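Zillus drone troopers: is the "Lulik gray" real?

Short version for anyone who only reads the top of these entries: I still don't believe in it. Three more torsos came across the bench and all three could be ordinary Gutus troopers with sun damage. I have put them back in their bags with the screws taped to the cards. Please don't swap parts between them, whatever the knees look like.

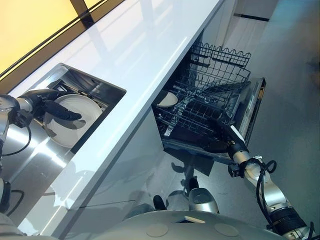

By Lụa Tăng
Bench notebook, 10 April 2023

Background, because the October pages are a mess and I can't read half my own writing. The Gutus is the cheap robot infantry figure in the Zillus line, the one the cartoon used as cannon fodder so the heroes had something they were allowed to blow up. Standard issue is a blue-gray body with black hands. The story going around is that a late batch was molded in a warmer, lighter gray for a mail-in offer under the name Lulik, and that 3000 were made before the offer was pulled.

Where does 3000 come from? As far as I can trace it, from the Rathnayake price guide, which gives no source. Everyone after that quotes Rathnayake, or quotes somebody quoting Rathnayake. I have never seen the mail-in form. I've asked for it four times and been sent the same blurry scan of a different form, for the command tank.

What I did today:

Opened all three torsos. The front halves are the warm gray. The inside faces are the usual blue-gray, on all three. If the plastic had been molded that color it should be that color all the way through, and it's not. Torso B has a patch under the backpack peg that is still blue-gray with a clean edge, just where the backpack would have kept the light off.

Checked the mold marks. Same code as the standard figure, 61 inside the left shoulder. That proves nothing in either direction, a late batch could easily come out of the old mold. I'm writing it down so it doesn't turn up later as evidence for something.

Weighed them. Pointless. The springs are different ages and one has glue in it.

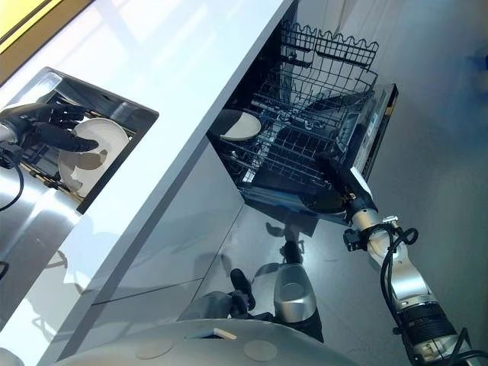

Huệ Doãn read the first half of this over my shoulder and thinks I am stacking the deck. Her objection is that I only ever get loose, played-with figures, so of course I only ever find faded ones. A real Lulik would be sitting sealed in someone's closet and would never come near a repair bench. She also says that the clean edge on Torso B only tells us about Torso B.

Both fair. I've changed "disproved" to "not shown" on the box label. But I would like to point out that this is a very comfortable spot for a rumor to live in. If every one we can open is a fake, and the real ones can't be opened, then the story is safe for good and the asking price goes up each year.

Joints, while I had them apart: the hip on C is cracked through. I used one of the replacement hips from the new bag and I'm not impressed. They are sold as a drop-in part and I had to sand both sides before the leg would swing at all. The fingers are hopeless. The trigger finger on A had already been rebuilt once with what looks like nail glue, and I left it alone. If the owner wants it to hold the rifle again, that's a separate job and I would rather quote high and be told no. 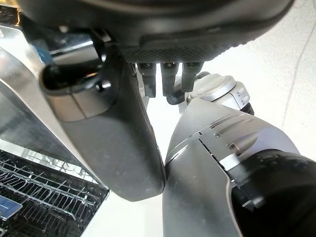 Someone commenting under the October entry said the fading argument fails on the helmets, as theirs has a warm gray helmet with the same color inside and out, and the visor was glued in at the factory so no light could have got behind it. They gave the card number as 783 and said it came from a cousin's original order.

That is the best argument I have had on this so far and I don't have an answer to it. I do have questions. How do they know the visor is factory glued? Is the helmet even from a Gutus? The pilot figure's helmet is close to the same shape, and it was always the lighter gray. There is a small notch at the back on the pilot's, easy to miss and easy to fill. I wrote back asking for the back of the head. No reply yet.

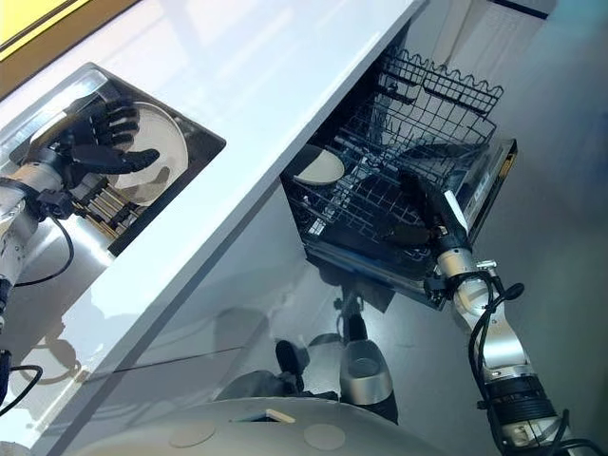 I have stopped accepting color from photos at all. Two of the "confirmed" Luliks on the collector boards are single shots under a kitchen light, and you can get any gray you like that way. Take the plate standing in the sink: it's a white plate, and its face still comes out a pale cream, with gray shadow over the lower half. Crop it tight enough and I could sell you two plates. From now on I want the figure next to a standard Gutus, both with the backpack off, same light, and a shot of the inside of the torso. Huệ wants a gray card in there too. Fine.

To do:

Get a pilot helmet, any condition, and cut it.
Leave Torso B's front half on the windowsill with tape over one side. Start date goes on the tape.
Find out which edition of Rathnayake first had the 3000 figure. Huệ has the older one, minus its cover.
Order more hips, but from someone else. Bag of 11, not the big bag.
Write to the owner of C about the crack before doing anything about the paint.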